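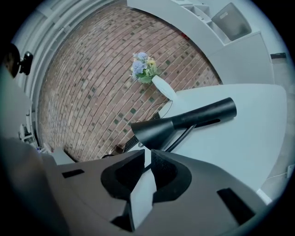
View from the hand-held gripper at the desk station, with the vase and lamp ahead of the fingers.

Recording a Session at the Desk Station

Posex Student Robotics Club, Handbook Part 4. Revised August 2024.

This page covers one recording session with the hand-held gripper at the desk by the brick wall. Read Part 3 first if you have not charged the gripper or paired it with the club laptop. A normal session takes two people: one holds the gripper and one runs the laptop and keeps the log.

Before you start

1. Sign out the gripper and a memory card from Chaimae Tawfik. Put your team name on the sheet. Wandik and Ezzat are separate teams and use separate cards.

2. Wipe the lens with the dry cloth. A fingerprint near the middle will blur every clip you take.

3. Check the black pads on both fingers. Press along each one with your thumb. If a pad lifts at the end, stop and tell Abdelilah Helmy. Do not glue it yourself.

4. Open Givbridge on the laptop and start a new session. The name is your team, a dash, then the session number.

Setting the view

Stand facing the desk and hold the gripper level. Both fingertips should show in the preview, with the gap between them near the middle. The lens is very wide, so straight edges look bent, and the shelves and the door frame will show at the sides. Leave them in. The software corrects for the curve later, and it works better with plenty of background.

The speckled brick is useful for tracking. If you move the station, pick another spot with some pattern behind it. Last May we tried a plain wall and lost 87 clips.

Recording

1. Press record and hold still for four seconds.

2. Move toward the object at a slow, even speed. Open the fingers before you get close.

3. Close on the object, lift it a few inches, and hold.

4. Set it down, open the fingers, and back away to where you began.

5. Press stop. Your partner writes the clip number and the word "good," "drop," or "miss."

Keep the drops and misses. The training script uses them too.

Start with the vase if you are new. Grip it low on the body and stay clear of the flowers, which fold into the pads. The lamp is harder. Take it by the thin arm, and check where the cable is before you lift. Dark pads against a dark lamp are hard to tell apart in the preview, so watch the object itself as you close.

Do 15 clips, then trade places. Wrists get tired and the motion gets jerky after that — you can see it in the graphs.

When you finish

Copy the card to the team folder and open three clips to check that they play. Put the objects back on the desk and return the gripper with its card.

Each team needs around 1,000 clips before its first training run. Send the log to Agathe Guérin on the day you record. Questions about Givbridge go to Kobe Cuypers.

Next: Part 5, Sorting and Labeling Clips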